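Review: Prokness Culledard gripper, single-finger configuration
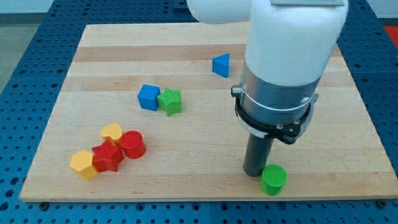

Dreltcombe Technical Center | Automation and Handling Group

The Culledard ships with a flange adapter, a cable and a 20-page manual. Mounting it to our arm took 40 minutes, most of it spent on the adapter, which needs a longer hex key than the one supplied.

We tested on the striped wood board, screwed down to the perforated table, using the plastic shape blocks. Cylinders and cubes gave no trouble. The star and heart blocks need an approach angle set by hand; the default settings assume parallel faces. Mansa Zakaria wrote a short angle table for these, available on request.

The dark gray finger clears neighboring blocks well when it comes straight down. Tight clusters still have to be separated first.

The software is the weak point. Version 7 drops its saved offsets after a restart, and support had no fix as of February.

Rating: acceptable for teaching and light bench work.

Reviewed by Maxine Whitcombe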